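Clivville Neighbours Forum > Around the House > Tying and carrying soft plastic bags

tharindu_m
Posted 9/23/22

Good evening to all. I moved to Grarkent in July and I am still learning how things are done in this building. My question is about the thin white bags from the grocery. I keep them all and use them again, for the bathroom bin and for carrying lunch. When I close one, I make a knot with the two handles, and then I can never open it without tearing. My wife says I should twist the neck and leave it without a knot. Which way do you use? Also, how do you store them? Mine are in a kitchen drawer which does not close any more.

Thank you,
Tharindu Munasinghe

mapleporch
Reply #2

Welcome to the neighbourhood! Knot for garbage, twist for everything else. If it's going down the chute at our place it gets a double knot, because I've cleaned up coffee grounds in that hallway once and never again.

dagim.w
Reply #3

I do not agree with the double knot. A bag that is too full will split beside the knot, and then the knot has helped you nothing. Fill it less, press the air out slowly, twist the neck four or five turns and fold it over. I have done so for years, at home and when I worked in the shop of Ranasinghe on the corner. We packed more than 60 bags on a busy morning and the twist was enough for bread and for vegetables.

Dagim Workneh

mapleporch
Reply #4

Bread, sure. Try it with chicken bones and get back to me.

dagim.w
Reply #5

For chicken bones I use the dark bags, they are thicker. I would not trust the thin white ones with bones in any case, knotted or twisted.

gullwing70
Reply #6

Can we talk about the drawer? Fold each bag flat in a long strip, then roll it up. I fit 70 in an old tissue box that way. It takes patience but it's soothing in front of the hockey.

tharindu_m
Reply #7

I have tried the twist this evening on the dining table. It opens again very easily, so my wife is pleased. The rolling I will try on the weekend.
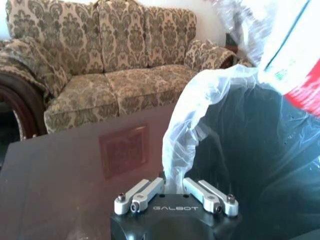
lenano_flats
Reply #8

Does a twisted bag stay closed if you put it down on its side?

dagim.w
Reply #9

Only if the neck is folded under and the weight of the bag rests on it. Otherwise it will unwind little by little. For a bag which must travel in the trunk of the car, use an elastic or a bread clip.

mapleporch
Reply #10

So, a knot with extra steps.

dagim.w
Reply #11

A clip can be removed in one second. Your knot needs scissors.

gullwing70
Reply #12

Tharindu, for knots that are already tied: twist one of the tails very tight until it is stiff, then push it back through the knot. Works on most of mine. It won't work if the handles were wet when you tied them.

tharindu_m
Reply #13

Thank you, I did not know this. I have 8 knotted bags waiting under the sink and I will begin with those.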